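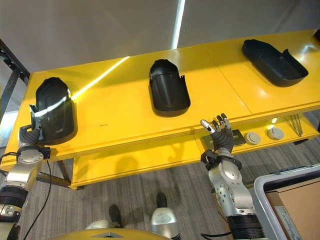

4.2 What counts as a retrial

I spent most of June reading appeal files from the Wemeldale military tribunal, and the first thing I had to sort out was what the court there means by "reviewed." In the registry's own tally, 3,606 cases carry that word. When I pulled the files, plenty of them held a single stamped page (no hearing, no lawyer present, no new evidence!), and I just couldn't bring myself to code those as appeals. I think of the three black shells on the yellow table in Figure 4: same sort of molded thing each time, one lying open side up and the other two standing, and you'd describe it differently depending on which one you happened to look at first. The review files were like that for me. A defendant's family sees a closed door, the tribunal sees a finished procedure, and both are talking about one sheet of paper.

Figure 4. Three shells on a table, in different positions.

So I went with a narrow rule. A case counts as a retrial only if the file shows that a confession was put before the judges again and somebody was allowed to challenge it. That left me with 106 cases, and in 37 of them the defendant said the confession had been beaten out of him at the Inach holding center. I read those ones twice. The Orlandini index, which I used for the sentencing codes, lumps all of this under "procedural complaint," and I've kept its numbering so people can check my work, but I split that category in two for Table 6. The Cevness files use an older form and I deal with them in 4.3.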